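Pereo Hand-Held Gripper, Two-Finger
Product page, revised October 16, 2023

Overview
The Pereo is a hand-held two-finger gripper for recording manipulation demonstrations. The operator holds the tool, closes the fingers with a trigger, and carries out the task directly. A wide-angle camera on the tool records the fingers and the work surface. Finger opening is logged with the video on a common clock. No robot arm is needed during recording.

Units are sold singly or as a matched pair for two-handed work. A pair ships with both clocks already linked.

What is in the box
Gripper body with fingers fitted
Soft pads, one set fitted and one spare
Camera mount and lens cover
Wrist strap
USB-C cable, 3 m
Hex key for the pad screws
Calibration card

Specifications
Finger drive: mechanical linkage, trigger operated
Logging rate, finger opening: 300 Hz
Battery: removable, charges in the body or in the Drutidon dock
Charge time: 40 minutes in the dock
Storage: removable card, not supplied
Operating temperature: up to 40 °C
Warranty: 22 months from delivery

Pads
The pads are the part that wears. They hold best on dry, clean objects and should be wiped with a damp cloth at the end of a session. Do not use alcohol. Replace a pad when the surface is shiny or an edge has lifted. Pads from the earlier Koyama body fit, but the opening must be calibrated again after the change.

Small parts
Rings, beads and short loops are the usual test for a new operator. Approach with the fingers partly open and bring both pads to the surface before closing. On fabric, press lightly; a soft surface gives way under the pads and the part can sink between them. Thin rings are easier to take across the rim than flat. A tray with a raised edge is a convenient target, and parts may start inside or outside it.

Software
Recordings are read with Zutholm, version 3 or later. It imports the card, checks the clocks and trims idle time at both ends. Export is by session or by single take. Pairs recorded before the September firmware need the alignment step run by hand; see the release notes. 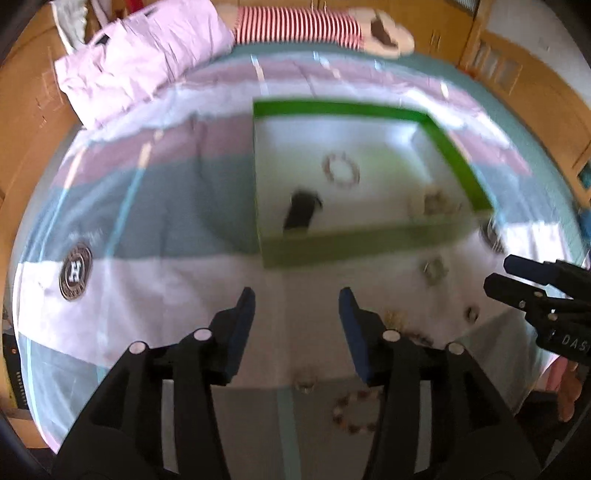 Can the pads be changed without sending the unit back?
Each pad is held by screws and comes off with the hex key supplied. Run the calibration card afterward, before the next recording.

Ordering
Single units and pairs are built to order. Spare pads, docks and batteries ship from stock. For quotes on more than one pair, or for questions about fit with an existing setup, write to Kofi Dramani in technical sales and include the body revision printed inside the battery door.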